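Teaching an Arm to Pick Up Plates: Our Semester With Stotel

When we started this project I figured the hard part would be the training. I was wrong by a mile. The hard part was getting enough decent examples to train on, and that ended up eating most of the semester, so that's what most of this report is about.

The short version: our system is called Stotel (it was the only name we all agreed on) and it learns to handle dishes by watching recordings of a person driving the arm by hand. Each recording is one try at one task. We set ourselves a goal of 753 tries we'd be happy to train on, and everything had to be recorded through the little wrist camera, because that's the view the model gets when it runs by itself.

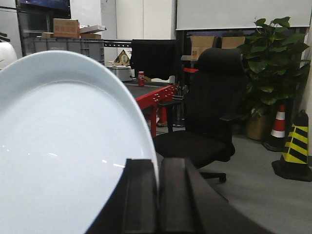
My part was the plate task, and I picked it because I thought it'd be easy. A plate is big and it's round and it doesn't roll away, right? Well, driving the arm with only the wrist view to look at is weird. You lose all sense of how far away things are, and with a plate seen at a steep angle like this one, it covers so much of the view that you end up steering by the bit of room you can still see past it — the office chair, the plant, the striped cones over on the right. I worried a lot about the model learning to steer by the chair too. Our first small model, trained on 177 tries, got noticeably worse when we moved the furniture, so I think I was right to worry!

After that we made it a rule to shift the background stuff between sessions. We also wrote down a few things every driver had to stick to:

Start with the gripper open, and come in slowly.
Aim so the rim ends up between the two fingers before you close.
If you miss, back off and try again in the same recording. Don't restart.

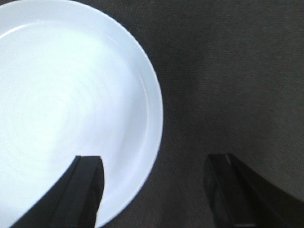
That last rule caused the most arguing. My feeling at first was that we should only keep the clean tries, since why would you show a learner your mistakes? But a model that has only seen perfect grabs has no clue what to do when it's a finger's width off. We trained it both ways on the same number of tries, and the version with the messy recoveries in it did better on plates it hadn't seen. So the messy ones stayed, and I stopped restarting every time I bumped something (hard habit to break).

The other thing we changed was adding plain moves with nothing to grab. I thought these were a waste of time, but the model kept closing its fingers on thin air whenever the mat came into view, and it needed to see that sometimes you just leave them alone.

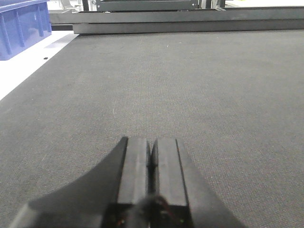

The gripper over the gray mat, with nothing between the fingers.

Then came the sorting. Every recording got watched by two of us and marked keep, fix or toss. We used a labeling page called Drosuvden that one of us wrote over a weekend, and it's ugly but it works. You scrub through, mark where the grab starts and ends, and type one line about what happened. The one-line notes were my favorite part — after a long Sunday of labeling they get pretty unhinged. Still, they turned out super useful later when we wanted to find every try where the plate slipped.
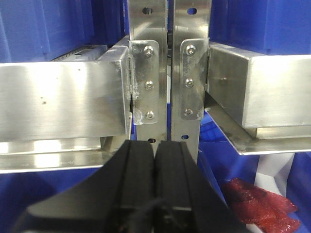
Ultovmont Robot Learning Club, Plate Team

Training itself was almost boring after all that. We ran 4000 steps per model and did 3 full runs with different splits, using the Mujić settings from last year's team with hardly any changes. Shiny stuff is still the weak spot. Glare on a plate throws it off, and I wouldn't trust it near brushed steel yet, where there are reflections all over the place.

If I did it again I'd write the driver rules before the first session, and I'd have everybody practice for an hour without recording. Our early tries look so different from the late ones that we basically had two sets of data. Next up for us is bowls, and I've already asked for somebody else to go first on those.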